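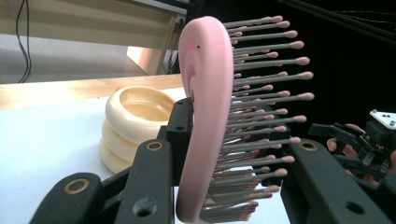
How to Catch Up on a Long Cartoon Before the New Season

Nusen has 70 episodes, and the new season starts in April. If you dropped off somewhere in the middle, you don't need to see all of them again. I did it in two weeks with the list below.

Step 1. Find where you stopped
Read the episode titles in order until one means nothing to you, then go back two. Most people I know quit during the Stotomholm arc, when the crew is stuck in the city and very little happens.

Step 2. Mark the story episodes
The main plot runs through 44 episodes. The rest are one-off adventures with a monster or a race. If the cold open has Captain Ansah in it, keep the episode. If it opens on the twins, you can usually skip it. 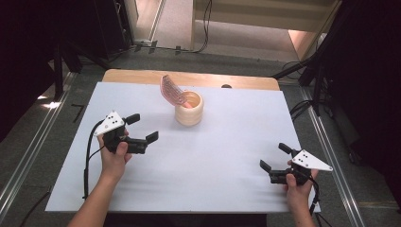 Keep the two-part episodes together when you mark them. The second halves have no recap, and the one in the ice mine makes no sense alone.

Step 3. Watch in blocks of 5
Each block comes to less than two hours with the credits skipped. I did one block most evenings and two on Saturday. Write one line per episode on who changed sides, as it happens a lot after Certon falls.

Step 4. Save the movie for last
It came out between seasons two and three, but it gives away who built the gate. Watch it after the final story episode.
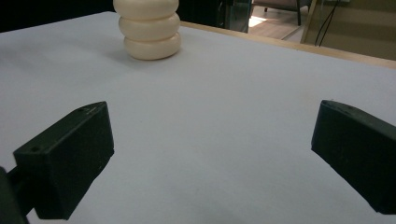 Ekkachai Wannasri wrote in to say the movie belongs after episode 40, where the gate is already explained in a flashback, and that leaving it to the end spoils the pacing of the last block. I checked and he is right about the flashback. Either order works if you have seen the movie before.

Step 5. Rewatch the finale
Do this the night before the premiere. The scene after the credits sets up the new season.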